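Teleoperating the Polisach board, part two

Posted 23/05/2020

After the last post Vilgot Rønning wrote to ask why we bother collecting demonstrations by remote control when the arms can be pushed around by hand. It is a fair question and my reply to him got long, so I have tidied it up and put it on the blog.

Hand guiding works well on a single arm with a simple gripper. You put the arm in gravity compensation, take hold of the wrist, move it through the task and record the joint angles. I did this for most of last year on the old Tirnar arm and have no complaints. The difficulty starts with two arms and jointed fingers. I have two hands, and both are used up holding wrists. The fingers still have to be closed by someone, and my own arms end up in the camera view, so the recorded images show something the robot will never see when it runs the task alone.

With remote control the operator stands behind the robot wearing gloves and a headset, and the recording contains only what the robot has. The cost is feel. My gloves give no force feedback at all, so contact has to be judged by eye and from the motor currents, which I show as two bars at the bottom of the headset view.

The task is a white board with shallow outlines and recesses, and small blue parts that have to be picked up and put down again. Hipólito Benítez drew it for the Polisach tests and I have kept his layout unchanged so that our numbers can be compared. The small parts are the hard ones. The larger round part with the stem gives the fingers something to close on. The oblong ones leave very little to grip, and a fingertip that comes in slightly too low presses on the board before it touches the part.

In the recordings I now keep one hand working and hold the other up out of the way with the fingers curled. Early on I let the idle hand rest wherever it happened to be, and the policy learned to copy the wandering.
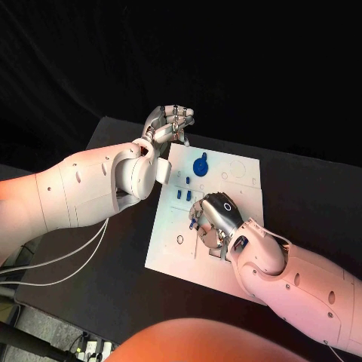 Settings that changed since part one

The glove-to-finger mapping is now done on fingertip positions. Mapping joint angle to joint angle looked right in free air, but my thumb and the robot's thumb have different proportions and the pinch never closed in the same place twice. With fingertip positions the pinch closes where I expect, at the price of some odd-looking knuckle angles.

Arm motion is scaled down to half while the foot pedal is pressed. I approach at full scale, press the pedal and do the last part slowly. The pedal state is recorded along with everything else, though I do not train on it.

Commands go out at 200 Hz and pictures are stored at 20. I tried storing more and gained nothing except a full disk. Timestamps are taken on the robot side. When I took them on the headset machine there was a delay of 11 frames in the worst episodes, and those had to be thrown away.

What I have so far

The set stands at 1,041 episodes, all on the same board. I keep the failed picks if the operator recovers and finishes, and delete them if the part leaves the board. Hipólito would delete both. We have agreed to train on each version and compare, using Runside for the training jobs as before.

Hand guiding has not gone away entirely. I still use it to set the starting posture for each arm - a remote operator is slow at this, and it takes seconds if you are standing next to the robot. The posture is saved once and every episode begins from it.

Next on the list is the glove calibration, which drifts over a long session and shows up first in the thumb. At the moment I redo it whenever I change operator. I will post the script when it handles both hands.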